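Call for Participants: Play Kitchen Handling Study
Tiltcombe, July 2020

Musasel is looking for adults to take part in a study of how people use and tidy small kitchen objects. Results will be used to revise the layout of the Tralosia play kitchen line.

The task
Each session lasts 75 minutes. You work standing at a play kitchen and complete a set of short written tasks: move a pot, hang up utensils, put items away, return the counter to its starting layout. You do each set twice, with a break between. You will not be timed against other participants.

The kitchen has a gray range hood with a plus and a minus button on the front strip, a white toy microwave on a light wooden shelf, a sink, and a white tile backsplash. A wooden slotted spatula and a wooden spoon hang from the hood.

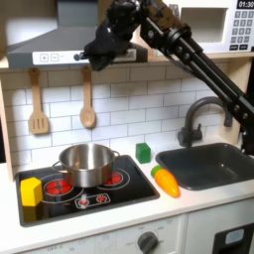
Who can apply
Adults 18 and over with normal or corrected vision and full use of both hands. No cooking experience needed. People who took part in the Grasso shelf study may not apply.

Payment
75 dollars per completed session, paid by check. Travel is not covered. Participants who leave before the break receive half.

How to apply
Send your name, a daytime phone number and your dominant hand to Musasel, Room 271, Tiltcombe. Quote reference 600. Sessions run on weekdays through the end of August.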